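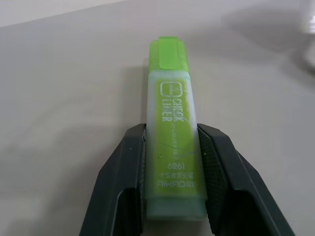
Highlighter bleeds through every page of my study guide. Is there a way around it?

Posted by Zalulard in Study Skills & Supplies

I went back to school this fall after a long break and I'm taking a licensing course that comes with a 1,107 page study guide. The paper is about as thick as a moth's wing. I started out marking it with a green highlighter and by the end of chapter one I had also marked the back of chapter one, in places I never meant to call important. A definition of "easement" now has a green stripe through it that belongs to the sentence on the other side.

The exam is in October and I can't resell this thing anyway, so I'm not precious about it. I just want to be able to tell which side I thought mattered. Do I need a different marker, or a different habit? I've got around 90 minutes a night for this, so please don't tell me to copy the whole book out by hand.

Flirura
Both, I'm afraid. Most liquid highlighters will show on paper that thin. Gel or wax highlighters (they feel like a polite crayon) sit on the surface and hardly show on the back. They do smear a little if you lean on the page, and the tip gets blunt, so you lose the nice crisp edge. Dry highlighter pencils are the other choice. They're paler, but you can sharpen them.

If you want to keep the markers you have, go faster. The ink soaks in where you slow down, which for most of us is the end of the line, where we stop to wonder if we should have highlighted it. One pass, no going back over. Try it on the index first.

As for the habit: read the whole section before you uncap anything. I used to highlight as I went and ended up with a page that was entirely yellow except for the part on the test.

Pongsak Boonyarit
Pencil. Bracket in the margin. Thirty years of this and never bought a highlighter.

Ó Riain
I agree with Flirura on reading first, but I'd add a limit. I allow myself 4 marks per page, and a mark can't be longer than two lines. It hurts for the first week - everything looks vital when you're nervous - and then you start to see which sentences are just clearing their throat.

Also, sticky flags. Put the flag beside the line you want and write one word on it. Nothing soaks through, and you can pull them off as you learn each bit. My copy looked like a parade float by August and was nearly bare by the exam. I passed, though I still couldn't tell you what an easement is.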